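17 June 2022
by Zdislava Pešek
Posted in: Workroom diary / Cleaning and putting away

Up early with a stiff neck and at the workroom before the bakery downstairs had its shutters up. The big clean has been put off twice, once for the wet weekend and once for Jinfeng's exam, and I had more or less decided that it would be put off for ever, which would have suited me. But Danylo had bought the tin, and once a tin has been bought at that price people feel they have to use it.

The tin is Purkus. It cost £2 more than the stuff we had before, and the stuff we had before did nothing, so I suppose the thinking is that we will now get two pounds' worth of something. It says on the lid that it feeds rubber and turns away dust. I read that out and Danylo said, "Well, it might." I don't see how you feed rubber. You feed a dog or a tomato plant. And I have never met anything that turned dust away, least of all in Bredcombe with the lorries going up to the quarry all day and our windows the sort that need a shoulder to shut.

Still, I said I would write down what we did, so that next time there is an argument we can look it up.

The plan, as pinned up by Trefor Gape: everything off the shelves, shelves wiped, everything looked at, everything put back in its right place. He had allowed the morning. I wrote "ha" next to that in pencil and he had not rubbed it out by the time I left, so either he didn't see or he agreed with me.

First job was mine, the looking over. I like a close look before any wiping starts. Once somebody has been round with a cloth you can't tell what was dust and what was a mark, and then you get the discussion about whether it was always like that. Black is the worst for it. I grew up in a house with a black stove and a mother who took the dust on it personally, and I have distrusted black things ever since. Grey is kind, grey hides everything. Whoever picks black for a thing that has folds in it has never had to get a cloth down into a fold.
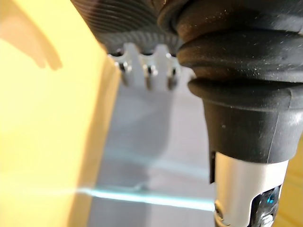 Black rubber with its pale specks, and a bit of blue light low down on the right.

I make no claims about how long it takes for specks like those to gather. Danylo thinks months. Sipho thinks a day and a half, and that we would do better to wipe less and shut the window. I am with Sipho on the window. On the rest I would want to see it tried, with one thing wiped and its neighbour left alone, and both looked at in a fortnight by somebody who hasn't been told which is which. I said this and there was a short silence of the kind I get quite often.

Then the cloths. We have had the Ozoliņš ones since spring, the green bundle, sold as leaving nothing behind. They leave green behind. I found a thread of it on my sleeve, another in my tea, and one on the door handle, where I don't believe anyone had been wiping at all. Jinfeng Li swears by them and says I must be rubbing too hard. Perhaps I am. I have always rubbed hard, it's how you get things off. She folds hers into quarters and uses each face once before turning it, very neat, and at the end she has a cloth with eight grey squares on it and a shelf that looks just like mine. We compared. She said hers was cleaner. I said hers was wetter.

Now to the tin. Danylo prised the lid with a spoon, and the smell was not what I had expected, more like a shoe shop than a garage, with something of oranges in it. I would have bet on it being plain old silicone with scent added but the small print is too small and I had my wrong glasses. We agreed to try it on something that didn't matter, so I fetched the two old door wedges from the back stairs. One had Purkus and one had warm water with a drop of washing-up liquid. Both came up very black. Both looked splendid, considering they are door wedges. I asked Danylo which was which and he got it right, but then he could smell it, so I don't count that.

The Purkus one now slides. That is my main finding of the day. It's a handsome, fragrant door wedge which will not hold a door. I put it back on the stairs and the door moved it across the lino like a curling stone, and Sipho laughed so much he had to sit down. I have written on the lid of the tin in marker: NOT FOR ANYTHING THAT HAS TO GRIP. Danylo was a bit hurt. He says it will wear off in a day or so. We shall see, and in the meantime the door is being held by a paint pot.

So for everything else it was water and a soft brush, the shaving brush kind, which I have been saying since last year. Dry brush first to lift what will lift, then the damp cloth, then leave it alone. For ridges I wrap the cloth over the end of a lolly stick. For narrow slots I do nothing whatever. Every time I have seen someone go into a narrow slot with a damp thing they have pushed the muck further in and come out pleased with themselves.
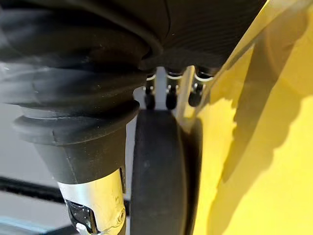 Lunch was late and was mostly crisps. Trefor came in with the receipts from the new shelving, and I may as well get that off my chest too. It's called Bernard. I don't know why a set of shelves has to be called Bernard. It's the sort of thing that makes you feel you are being got round. Each Bernard is 479 millimetres deep, which the leaflet calls generous, and our boxes are longer than that, so they hang over the front by the width of a thumb and catch you on the hip. The old shelves were ugly and sagged and held the boxes. I brought this up in the shop, in front of the display, and was told that most people turn the boxes sideways. Turned sideways you get two where you had three. Trefor says we have too many boxes. Well, yes. But we had them before.

He had worked it out on the back of the receipt, all in, shelves and brackets and the delivery, £242. I would have guessed more, so I had to be quiet for a bit. I don't like having to be quiet.

After lunch things went better, in that everyone stopped talking. Sipho did the top shelves with his sleeves rolled up. Jinfeng did the drawers, where she found my good scissors, which I had accused several people of taking, including her. I have said sorry. She was very decent about it and only mentioned it again twice before we left.

The screws were the long job. There is a jar that everyone drops loose screws into, and there's always somebody who thinks it ought to be sorted. This year it was Danylo, I think to make up for the tin. He tipped it out on newspaper and sorted by length into muffin cases, and then he counted them, for no reason that I could get out of him. There were 1028. He announced this as if we had won something. I asked how many of them we were likely to use and he said that wasn't the point of a jar. By four o'clock they were in a muffin tin with labels, and it does look nice, I will give him that, but I would like it noted that the first time I wanted a short one I had to look in three places, and with the jar I would just have had a rummage.

Metal I don't mind cleaning. You wipe it and it shines or it doesn't, and the scuffs are the scuffs. Trefor wanted polish. I said polish gets into corners and dries white, and then you are there with the lolly stick again. He did a brass hook with it anyway to show me, and it dried white in the corners, and I said nothing at all and ate a crisp.

What else. Floor swept, then swept again after the screws. Window on the quarry side now has a strip of draught tape down it which Sipho put on in about the time it takes to tell. If the dust is less by the end of June I will say it was the window. Danylo will say it was the tin, though the tin went on nothing but a door wedge. I can hear him saying it already.

The trial is going ahead, by the way. I didn't let it drop. Two black rubber mats from the sink, same age, same shelf, one wiped today and one left. Jinfeng is the one who will look, as she wasn't in the room when we did it, and she has promised not to ask. I have written down which is which and put the paper in my coat. I fully expect she'll find no difference, or that someone will have stood a mug on one of them.

We locked up at ten to six. My hip has a bruise from Bernard. The sleeve of my blue cardigan has green on it. I smelled of oranges all the way home and the man next to me on the bus moved seats, though he may only have wanted the window.

Must get: more newspaper, a smaller brush, washing-up liquid (plain). Ask about returning the tin.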